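How Remedios Quintana arranges a bookcase

Remedios Quintana has spent 6 years sorting other people's shelves for Findden, a small firm that handles household storage and moves. Before that she cataloged parts for Cordero, and the habit has stayed with her. Asked where she starts on a bookcase, she names the bottom shelf.

"Weight goes low," she said. "Large books, bound sets, anything you need two hands for. Then you work upward by how often you reach for it."

Her last client library ran to 623 volumes, which she measured by shelf length before touching a single book. She allows a gap at the end of each row, wide enough for a hand. A full row, she said, damages the top of the spine, where people hook a finger to pull a book out.

Leaning is the fault she corrects most often. A book that stands at an angle for a long time takes a twist in its binding, and paperbacks take it faster. "Upright or flat. Either one is fine. A pile that has slid over is neither, and the bottom covers bend."

She is less strict about middle shelves. In a case with three compartments, she treats the middle one as working space for papers, cards, a folder, perhaps a speaker. Papers are the difficulty. They spread toward the front edge, and after a month the owner no longer knows what is under them. She puts them in one folder and reviews it each April.

The top surface gets separate rules. A clock should face the door or the desk. A telephone needs room for its cord to hang free. She objects to keeping a watering can over books, though she admits most of her clients do it.

"I ask them to store it empty," she said. "Some of them do."

On sunlight she was specific. Blue and red spines fade first in her experience, and a case near a window should be turned so that direct light misses the shelves. Blinds help if they are closed at the right hours — in most homes they are not.

She does not recommend sorting by color. Subject, then height, is her order, with oversize books at one end of the row. 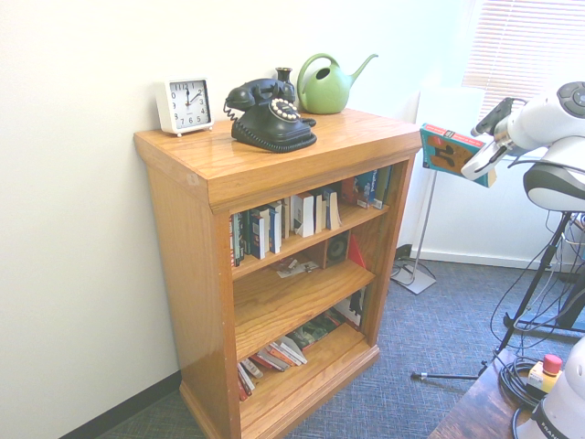
Oak-finish bookcase with three open shelves, beside a window with white blinds.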